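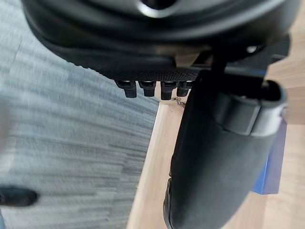

Black molded surface with a textured band and a row of four small tabs.

Modstead to stop taking black plastic at the curb

10 June 2020

Modstead will no longer accept black plastic in its curbside recycling bins, the town said Wednesday. The change covers all 2,194 homes on the town's collection routes and starts with the first pickup in July.

The town's hauler, Trotia, asked for the change in January. Trotia told the town that the optical sorters at its Ikine plant cannot read most black plastic. The machines shine light on items as they pass on a belt and sort them by what bounces back. The dark coloring soaks up the light, so black trays, lids and housings end up with the trash at the end of the line.

Trotia sends that leftover material to the landfill and bills the town for it. The bill for May came to $1,155, according to figures posted with the notice.

Residents should put black takeout trays, black plant pots and black hard plastic in the trash cart. Clear, white and colored bottles, jugs and tubs still go in the blue bin. Paper, cardboard and cans are not affected.

The town tried the new rule on the Siddiqui Road route this spring. Crews left tags on bins that held black plastic and emptied them anyway. Of the 378 homes on the route, most had stopped putting black items out by the fourth week, the notice said. The same tags will be used in the rest of town through the end of August. After that, tagged bins may be left at the curb until the next pickup.

Some residents have complained that the blue bins themselves carry a sticker saying all plastics numbered 1 through 7 are accepted. The town said new stickers are being printed and will go out with the July water bills. Until then, the old stickers should be ignored.

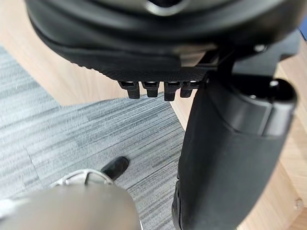 Drop-off for larger items

Larger black plastic items can be taken to the transfer station on Saturdays from 8 a.m. to noon. The station has a separate container for hard plastic, which goes to a buyer that sorts by hand. Metal screws, cords and batteries must be removed first. Foam, film and anything with fabric attached will be turned away.

There is no fee for Modstead households with a current station permit. Businesses have to call ahead. The container holds 300 cubic feet, and the town may close it early on days when it fills up.

Permits can be renewed by mail or at the drop box outside Town Hall, which remains closed to walk-in visitors. Permits that ran out in March, April or May will be honored through the end of July.

The pickup schedule is not changing. Routes normally served on Friday, July 3, will be served the next Monday.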